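## Data collection for the flower placement task

Multell project, interim report. Authors: Modupe Isah, Uriel Ojeda

The task is to move artificial flowers, red tulips and pink sprays, between a wooden table and glass vases. All examples are recorded by teleoperation and stored as one episode per attempt. 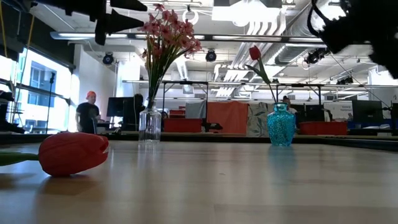 Brondelia, 27th June

As of this writing the set holds 639 episodes against a target of 1000. Of these, 181 are marked as failed. We kept them — the Isto loader can filter on the flag, and the failures may be useful for a later classifier. Stems are harder than expected. A thin stem turns in the grip when the fingers close off center, and the bloom then misses the neck of the vase.

Start positions are varied by hand between episodes.

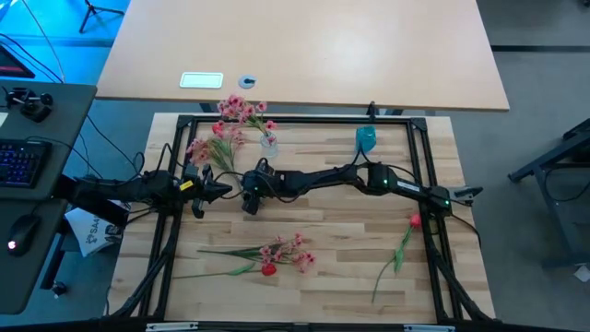

Stem direction is varied as well, so that the policy does not learn a single approach angle. Ojeda checks joint logs for dropped samples before an episode is accepted.

Open items:

- relabel the episodes from operator 2
- fix the timestamp offset in the side view
- first training run, September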